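Lovby Pictures Sets October Release for Heist Comedy "The Florwood Job"
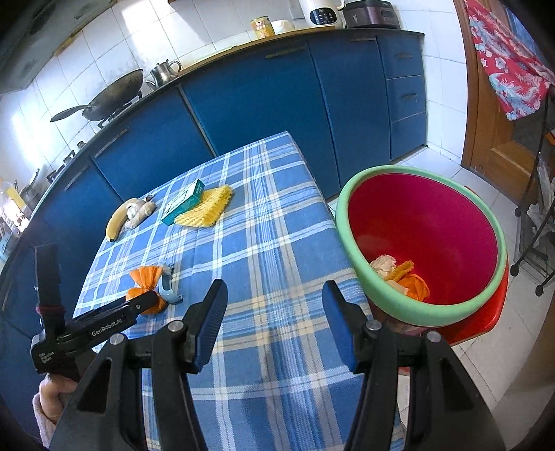

Banana, ginger and garlic on a plaid tablecloth.

I've been sitting on this one for months and I can finally say it: our second feature, "The Florwood Job," opens in October! We start in 5 theaters, and if people show up (please show up), we'll add more screens from there.

Quick version of the plot, with nothing spoiled. Two sisters run a failing movie house in the town of Florwood. The place has 381 seats and most of them squeak. When the bank comes calling, the sisters decide to steal back the one thing their father ever sold — a lost reel from a spy picture he shot on the cheap and never stopped bragging about. They are terrible thieves. I love them both.

I wrote the script in a rush and then spent forever fixing it, mostly the middle, where everybody used to stand around a kitchen explaining the plan. Now the plan gets explained during a car wash, and it's a lot funnier. There are two car chases in the movie. One of them happens at a very low speed, and I'll fight anyone who says it isn't a real chase.

If you saw our first film, "Wijesinghe Goes Home," you know we like long takes and people talking over each other. There's plenty of that again, though this one moves faster and has a proper villain. The music is by Uten, the band that did the closing song last time, and they went all out — brass, organ, a choir for the vault sequence. The soundtrack comes out the same week as the movie.

Press screenings start at 7 p.m. and I'll stick around afterward to talk for as long as they let us keep the lights on. Critics and theater bookers can ask for a screener, stills or the full press kit through the Lovby Pictures press office. Tell us which outlet or theater you're with and we'll get right back to you.

Running time and rating to be announced.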